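Clakby Releases Version 2 of Carnov Push Notification Service for Mobile Apps

October 5, 2022. Clakby today released version 2 of Carnov, its push notification service for iOS and Android apps. The update moves message scheduling from the server to the device and adds a local queue of up to 100 pending messages.
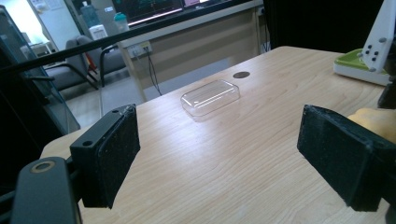
Does an existing app need a new build to use version 2?
Apps must be rebuilt with the new client library. Messages sent to older builds are still scheduled on the server.

The device queue was tested from May onward in Grendesura, a transit app developed by Rácz. Messages scheduled before a loss of signal are shown at the set time.
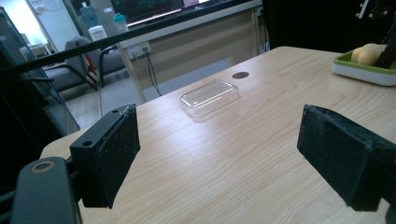 Pricing and Availability

Carnov is free for apps with up to 1,000 registered devices. Larger accounts are billed monthly by device.

"Time zone handling was the main source of support tickets," said Kaisu Lappalainen, product manager at Clakby. "The device clock now decides when a message appears."
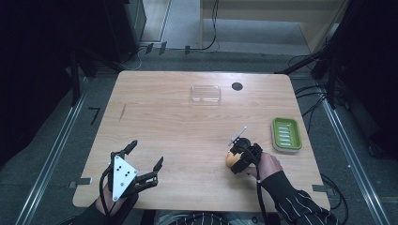

Account owners can turn on device scheduling separately for each app in the Carnov console. Server scheduling remains the default setting.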